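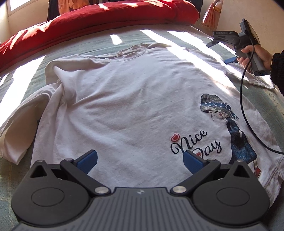 ## 6. Comparing finger pads on a two-handed cloth task

This section covers the side-by-side trial of two sets of finger pads on the Valtance hand-held gripper. The test item is a long-sleeved shirt laid out on a bed. Complete the camera and opening-width checks in Section 5 before starting.

**Required**

- Two Valtance hand-held grippers, left and right
- One set of blue textured pads and one set of Daneshvar smooth pads for each gripper
- Hex key, 2 mm
- Long-sleeved shirt with a printed front
- Erkolora recorder, version 4 or later

### 6.1 Preparing the test item

1. Spread the shirt face up with the neckline pointing away from the operator. Do not smooth it. Creases across the body and a raised fold at the shoulder are acceptable and give the pads an edge to find.
2. Extend both sleeves over the bed cover.
3. Check that the print can be seen in the wrist view. The print is used later to line up the two recordings.

> **Note:** Direct sun leaves hard-edged bright patches on white cloth, and creases inside a patch may not be visible in the recording. Lock exposure on the shaded part of the shirt – not on the sunlit part.

### 6.2 Fitting the pads

1. Switch off the gripper and open the fingers fully.
2. Remove the pad screw, slide the old pad off, and fit the new one with its textured or smooth face inward.
3. Tighten the screw until it stops. Do not use thread lock.
4. Close the fingers by hand. The pads must meet along their full length.
5. Repeat for the second gripper.

**Caution:** Keep fingers clear of the linkage arms when closing the gripper. The pivots are not covered.

### 6.3 Routing the cable

1. Let the cable hang in one loose curve from the gripper, outside the path of the fingers.
2. Move each gripper through its full reach. If the cable drags a sleeve or shifts the shirt, reroute it and lay the shirt out again.

### 6.4 Running the trial

1. Start the recorder and hold both grippers still until the status reads *Tracking*.
2. Pinch the cloth at one shoulder with the left gripper, then at the other with the right.
3. Lift until the hem clears the bed, hold, and lower.
4. Record 12 lifts with the first pad set. Change pads on both grippers and record 12 more.
5. Mark each lift as *held*, *slipped* or *missed*.

Loose knit cuffs can catch on the housing. Push the operator's sleeves above the wrist if the tracking view is blocked – the recorder will not flag this on its own.

### 6.5 Reading the results

Compare slips and misses separately. A slip points to the pad surface; a miss more often points to approach angle or a poorly seated pad. If a run contains more than two misses, repeat 6.2 from step 3 and discard the run.

Runs from the Kurkthorpe bench use the older file layout and must be converted with menu item 77 before they are loaded next to new ones.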